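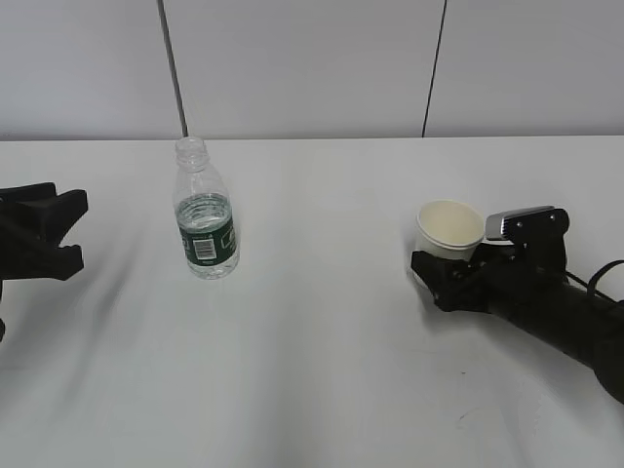 ## Pouring, and other chores that are not solved

December 22, 2020

I have been keeping a list of household chores and whether a two-armed robot can do them. Folding a towel is on it. So is loading a dishwasher. The entry I keep returning to is getting water out of a bottle and into a paper cup, which most people stop thinking about by the age of five.

The hardware is not the obstacle. One arm can hold a cup upright while the other moves in on the bottle, and two-finger grippers are adequate for both shapes. The difficulties are in the contact and in the liquid.

**The cup.** A paper cup has almost no stiffness across its diameter. Squeeze it hard enough to be sure of it and the rim goes oval, so the target changes shape just before it is needed. Gripping low helps, as the base disc supports the wall there. The taper works against you: straight fingers touch the cone along a short line, and the cup tends to ride upward as force increases. I would set a width limit on the gripper and leave force control for later.

**The bottle.** Clear plastic is hard on depth cameras. Structured light goes through it or bounces off at odd angles, and the point cloud comes back with a hole where the bottle should be. The label is often the only part that returns clean depth. A workable trick is to find the label, fit a vertical cylinder to it, and infer the rest. It fails when the bottle is lying down.

**The water.** With a small amount left in the bottle, the tilt has to go well past horizontal before anything reaches the neck, and then most of it arrives at once. A fixed tilt rate tuned on full bottles will overshoot. Vira Levchenko, who works on packing lines at Andwood, suggested weighing the bottle during the lift and choosing the tilt profile from that. It is a sensible idea, provided the wrist sensor can resolve 20 grams while the arm is moving. Many can't.

Then there is the question of what counts as success. I went through the pouring log that Ginevra Melis shared from Stesden: 635 attempts, of which 79 percent were marked good. "Good" meant that most of the water ended up in the cup. By kitchen standards, a spill on one attempt in ten would already get a person sent out of the room.

Shop floors are easier. If every bottle is the same and sits in a fixture, you don't need two arms or a camera – you need a valve. Homes have no fixtures, and the next bottle is a different one.

My current entry for pouring reads "yes, slowly, on a clear table." For opening the bottle first, it reads "no." Caps need a firm hold on a soft body plus about a turn and a half of wrist, and few grippers manage that without regrasping. I plan to revise both entries in March, along with the towel.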